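Autonomia doméstica: o que falta medir

A pergunta sobre se as máquinas já conseguem fazer tarefas domésticas costuma ser mal formulada. Lavar um prato não é uma tarefa, é uma cadeia: localizar, agarrar, orientar, transportar, pousar, verificar. Um sistema que acerte em cada elo com frequência elevada pode falhar na cadeia com frequência igualmente elevada, porque os erros se multiplicam.

Os catálogos da Kastora e da Nastau anunciam "arrumação de cozinha" sem definir o estado inicial nem o critério de conclusão. Uma bancada com lava-loiça embutido, escorredor e loiça por arrumar contém vidro transparente, porcelana branca sobre fundo claro e aço refletor. São materiais difíceis para os sensores de profundidade correntes.

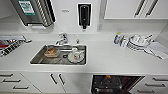
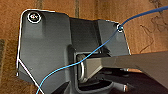
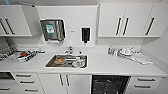 O protocolo Tai, proposto em Goremthorpe, parece-me o mais honesto dos que li. Exige 469 repetições, regista cada intervenção humana e não aceita vídeos acelerados. Admite 2 tentativas por objeto; à terceira, conta como falha. Critico-lhe a ausência de penalização por tempo: um robô que demora 3 horas a carregar a máquina de lavar loiça cumpre o protocolo e não serve a nenhuma casa.

Na oficina o problema é menor, dado que as peças se repetem e o posto pode ser adaptado ao robô. Em casa, a adaptação tem de vir da máquina. Enquanto os fabricantes não publicarem taxas de conclusão sem assistência, em cozinhas que o sistema nunca viu, a minha resposta é que ainda não.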